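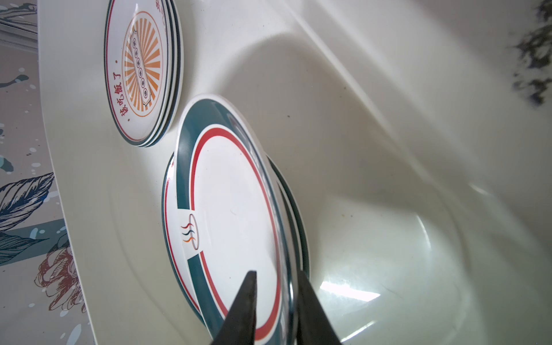
Automated plate handling at Girkton

Automated plate handling at the Girkton canteen covers the transfer and sorting of tableware between a white basin and a flat table. The installation, known as Louro, uses two arms on a shared rail, each with a two-finger gripper. Plates are gripped at the rim – patterned and plain-centered types alike.

Effects on staff

The canteen serves around 200 meals per shift.
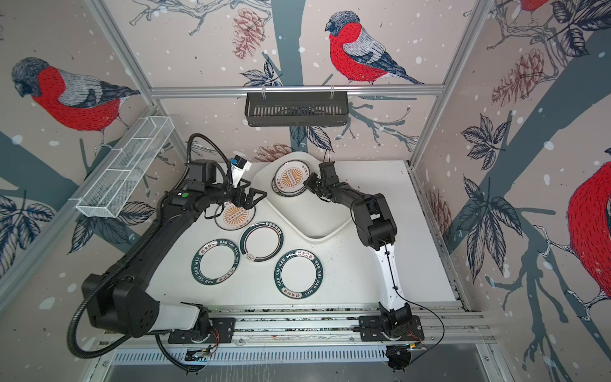 Before Louro, two attendants sorted plates by hand. One now checks for chips and clears stoppages, and the other has moved to serving. Lifting has dropped, but attendants report more standing still and a pace set by the machine. New attendants receive five hours of training. Pay grades were left unchanged – a point still under review.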